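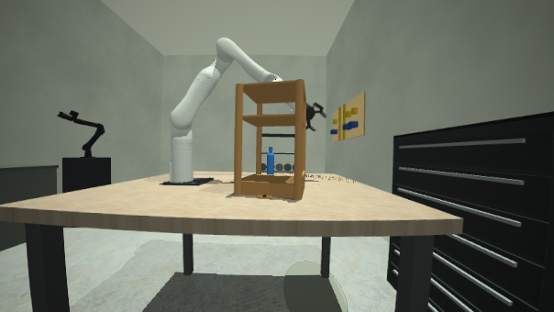 Open shelving in wood, with a low tray at the bottom.

Wistach will lend furniture to new tenants

27 Sep 2021

People who move to a rented home in Wistach can soon borrow shelves, tables and chairs from the town for up to 12 months. The town council decided this at its last meeting, and the first furniture will be given out before winter.

The plan was made after many complaints from tenants. Most apartments in Wistach are rented without furniture, and the last big furniture store in the area, in Nidcombe, closed in March. The people who have no car must now order by mail and wait for the delivery, which in many cases takes longer than the tenants were told when they paid.

"I know families who kept their clothes in moving boxes during the whole spring," says Grímur Ragnarsson, who leads the housing office. "They had money for a shelf. They could not get one."

The town will use the old post building on Eskildsen Street as a store. It already has more than 50 pieces there, mainly from the school in Murkemlow, which got new furniture last year. The rest was given by private persons. Sofas, beds and mattresses are not accepted, as the building has no good place to clean them.

Every household can borrow up to four pieces at the same time. There is no rent to pay, but the borrower leaves a deposit and gets it back when the furniture is returned in a good condition. Small scratches are not counted as damage. If a tenant wishes to keep a piece after the loan has ended, the office will set a price for it, and the deposit is taken off from this price.

Not all members of the council were in favor. Two of them asked if it is right that the town does the work of a store, and they wanted to limit the loans to households with a low income. The majority did not agree. It was said in the meeting that such a limit would mean more papers for everybody, and that the need is the same for a nurse who comes to Wistach for a new job as for a student.

The transport is still an open question. The housing office has one van, and it is used by the parks department in the mornings. For this reason the furniture can be brought home only in the afternoon, and the tenant must be there to help with the carrying. Those who live above the third floor in a house without an elevator should say so when they apply.

Ragnarsson expects that shelves will go first. Tables are easier to find second-hand, he says, but a good shelf is something people take with them when they move.

"We prefer simple things of real wood. You can tighten a screw or sand a corner, and then it is good for the next family," he says.

The loans will be tried for nine months. After that the council will look at the costs and decide if the store stays open. Applications are made at the housing office, on paper or by phone, and a rental contract must be shown. Residents who want to give furniture are asked to call first - pieces that are left outside the post building will be taken away.

Print this article
E-mail this article

Recent items
Water pipes on Eskildsen Street to be changed
Murkemlow school opens its new dining hall
Later evening bus to Nidcombe from next month
Fewer empty apartments in the town center

Contact the newsroom | Copyright Wistach News | Back to top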